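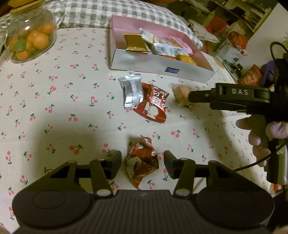
Abb. 6: Einzeln verpackte Snacks auf gemustertem Tischtuch (Kirschmotiv). Mittig eine Folienhülle in Silber, die eine glänzend rote Packung teilweise überdeckt.

4.2 Verpackungsformen und Untergrund

Die Stichprobe Kuster umfasst 933 Kleinverpackungen, von denen 435 der Gruppe der Einzelportionen zugeordnet wurden. Für die Zuordnung war allein die äußere Form maßgeblich; Füllgut und Aufdruck blieben unberücksichtigt. Abb. 6 zeigt vier Stücke mit deutlich verschiedener Kontur. Der silberne Beutel ist oben und unten gecrimpt und weist eine fein geriffelte Längsnaht auf, die rote Packung mit weißen Blüten läuft dagegen in eine gedrehte Spitze aus. Die kleine Hülle rechts ist durchscheinend und lässt den beige-orangen Inhalt erkennen — in der Systematik nach Lineck bildet sie eine eigene Klasse.

Als Untergrund diente in dieser Teilreihe ein cremefarbenes Tuch mit kleinen Kirschen. Rottöne treten damit sowohl im Stoffdruck als auch auf den Packungen auf, was die Abgrenzung nach Farbe erschwert. Überlappungen wurden zugelassen und gesondert kodiert. Maßgeblich war die sichtbare Kontaktlinie zweier Hüllen, auch wenn der Verlauf der verdeckten Kante nicht bestimmt werden konnte. Zerknitterte Hüllen erhielten keinen eigenen Code. Für die Vergleichsreihe Drilla mit 760 Stücken gelten dieselben Regeln; Abweichungen bei der Nahtform sind in Abschnitt 4.3 aufgeführt.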